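Notebook, clinic quality work. July, 8.40 in the morning

Continued from the entry on the waiting times. Marisa has sent me the comment cards from the Ernedgate women's clinic, all in one file, and I read them yesterday evening until my eyes were tired. There are 53 cards. Four have no text, only the boxes ticked.

First impression: the free text is kind but it does not help us much. "Very nice midwife", "all good", "thank you to everybody". The same patients give low marks in the box for "I knew what would happen next". So they like the persons and they are lost in the process. I wrote this already for Vakness in spring, and Jacqueline told me then that the question is badly put. I think now she was right. "Next" can be the next minute in the room or the next appointment.

New wording to try, from my talk with Morena Fabbri:
old: I knew what would happen next.
new: Before I left, somebody told me when and how I get my results.

Morena wants to say "a member of the team" in place of "somebody". I find it stiff, but she speaks with the patients every day and I do not, so we take hers. 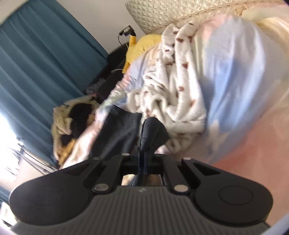
The second matter is the telephone. Seven cards complain that the line is engaged in the morning. Assunta Dal Bello looked in the Hofstetter call list and found 414 calls for the month at the Putley desk, but the list does not separate calls from patients and calls from the laboratory. Without this I can say nothing. Asked her if the extension number is saved somewhere. She will look.

Correction to my page before: I wrote that the card is given at reception on arrival. Wrong, it is given after the visit, together with the leaflet. Rebecca Mancuso noticed it. This changes how I read the comments on waiting, I must go through them again.

To do:
- send new wording to Rebecca, she prints the cards
- ask Marisa if the four empty cards came from the same afternoon
- larger letters for the card, two patients wrote that they had no glasses with them
- extension numbers (Assunta)

15.10. Marisa answered. The empty cards are from different days, so I leave them in the count.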